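Product Review: Pusten Storage Basket, Pink, with Grey Rim 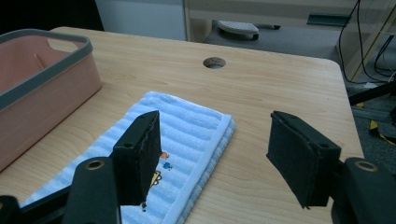
The Pusten basket was assessed for general use in shared work and changing areas, where hand towels and small cloths need to be kept in one place. It is supplied by Voltard under item number 654 and was in daily use with us for 12 weeks, ending in April.

The body is plastic, rectangular and plain in shape. A grey band runs round the upper rim, and a handle slot is cut into the short side. Staff found the slot large enough for most hands, although those wearing gloves reported a tight fit. The band stayed in place throughout and could be wiped with a damp cloth.

Folded hand towels stand upright in the basket without difficulty. Bath towels must be folded once more than usual, and the lid, sold separately, will not then close. Capacity was judged sufficient for around 7 medium towels.

The salmon pink did not suit every office. It was, however, easy to find against light wooden desks and white cabinets. The Lei basket, reviewed previously, is available in more subdued colours but has no handle.

Cleaning instructions are printed on the delivery note only and should be retained.

Overall mark: 97 out of 120. Recommended for towels and light cloths. Not recommended for wet items or for stacking when full.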